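Staff Community Board > Facilities and Shared Spaces > Shared Tables and Drinkware

Thread: Clear cups and containers on the white table, second floor
Status: Open
Replies: 7

Posted by: N_Khunthong (Moderator)
Sep 30, 2026

Colleagues,

This thread has been opened to collect views on the clear plastic drinkware and containers used at the large white table on the second floor. The present arrangement was set when the Villanueva order was placed last year. That order covered 133 tall cups and 43 small containers, and it is now due for renewal. The office has until November to confirm the same items, change them, or move to another supplier.

Comments are requested on the following points:

1. Whether clear plastic should be kept at all.
2. Whether cups and containers should be stored together or apart.
3. Where items should be placed when a person leaves the table for a short time.

Please keep remarks to these points. Requests about chairs and blinds have their own threads.

Nantana Khunthong
Shared Spaces

Reply 1
Posted by: kamoah_stores

Thank you for opening the matter. Stores would support renewal on the same terms. The tall cups taper enough to stack, they are light to carry, and staff can see at once whether one is clean. The price quoted by Villanueva for the full order is $1665, delivered, and it has not changed from last year.

On point 2, Stores would prefer that the two items be kept apart. At the last count, 20 containers were found pushed inside stacks of cups, and several had to be soaked before they would come loose.

K. Amoah

Reply 2
Posted by: A.Bednarek

I must respectfully disagree with the previous reply on point 1. A clear cup on a white table is difficult to see. The surface shows straight through the plastic, and a person reaching for papers will notice the cup only when a sleeve meets it. I have raised this twice at the floor meeting and would ask that it now be recorded in writing.

The containers are a smaller problem in this respect. They are low, and their edges are easier to pick out. It is the tall cup that gives trouble. I would ask that the renewal be limited to containers and that a coloured cup be chosen in place of the clear one. Brimo offers one in dark green.

Aniela Bednarek

Reply 3
Posted by: fsrisuk
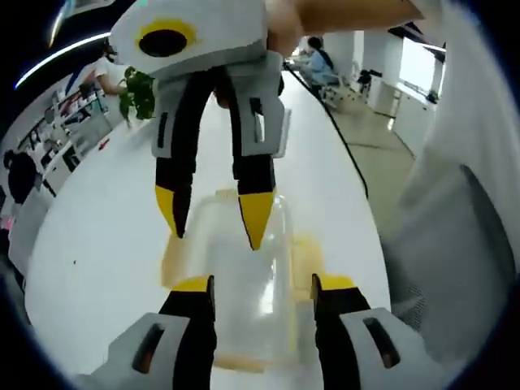
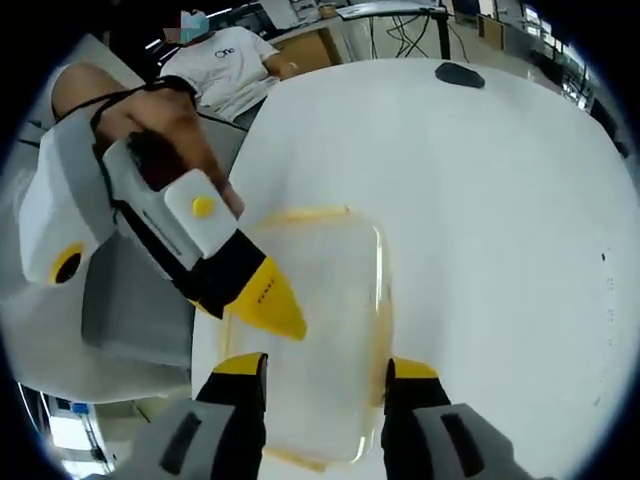
Tall cup first, container second, both on the white table.

Reply 4
Posted by: N_Khunthong (Moderator)

Thank you, Ms. Srisuk.

I would note Ms. Bednarek's concern as received. May I ask whether other colleagues have had the same difficulty in seeing the cups? A change of colour would require a fresh quotation, and the office would wish to know that the need is shared.

Reply 5
Posted by: Phuthong_F

I sit at the table most mornings and have not had difficulty seeing the cups. In my view the trouble lies in point 3. Cups are left near the edge when people step away, and the edge is where everyone passes. A green cup left at the edge will be knocked to the floor as readily as a clear one, and the floor on that side is tile.

I would propose the following wording for the notice:

"Cups and containers are to be placed well in from the edge. Items left unattended at the close of the day will be washed and returned to the shelf."

I would also ask whether the Pustora trays bought for the boardroom might be made available. A tray with a raised lip would answer Ms. Bednarek's point and mine at the same time, and there would be no need for a new colour.

Fongchan Phuthong

Reply 6
Posted by: A.Bednarek

I am grateful for the suggestion but do not agree that it settles the matter. Trays are used for a week and are then found under the sink. The boardroom trays are also grey, and a clear cup on a grey tray is little better than a clear cup on a white table.

I accept the proposed wording for the notice, with one change. "Well in from the edge" should be given as a distance, or it will be read differently by each person. A forearm's length would be clear to everyone and needs no ruler.

I would still ask for a Brimo sample. A single cup placed on the table for a few days would let colleagues judge for themselves.

Reply 7
Posted by: kamoah_stores

Stores can obtain one Brimo cup at no charge and will request it this week. I would caution that coloured cups hide tea stains, and the washing-up rota would need to allow for closer checking.

With regard to the trays, four are free. The remainder are promised to the Rultix training days and cannot be released before those have ended. The four may be collected from the stores counter against a signature.

On storage, and as there has been no objection, I will clear the lower shelf for containers and leave the upper shelf for cups. Labels will be in place by the time the sample arrives. Colleagues are asked not to place lids on either shelf, as lids have their own drawer beside the kettle.

K. Amoah

Moderator's note
Posted by: N_Khunthong (Moderator)

Position to date:

Point 1 remains open until the Brimo sample has been seen. Point 2 is agreed: containers on the lower shelf, cups on the upper. On point 3, the notice will go up with Ms. Phuthong's wording and Ms. Bednarek's forearm's length. The four trays may be tried in the meantime by anyone who wishes to use them.

Further replies may be added below. Colleagues who prefer to comment privately may write to the Shared Spaces mailbox with "drinkware" in the subject line.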